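Film 210 - week 7 notes (R. Bakos)

Stage to screen, contd. Last week = what gets cut. Today = who gets the close-up. On stage you pick where to look, on film the editor picks for you. Watch Fülöp's "Endness" again, the banquet bit, over 41 shots and only 3 wide. Why so few?

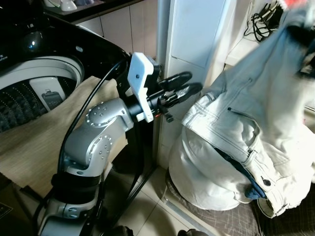 Fig. 3. Arm and denim jacket

Soliloquy - voiceover or spoken aloud? Miranda does both, I think it hurts the secnd act. Disagree in your journals pls.

Reading: Wike, ch. 3. Essay draft due in December, bring a printed copy.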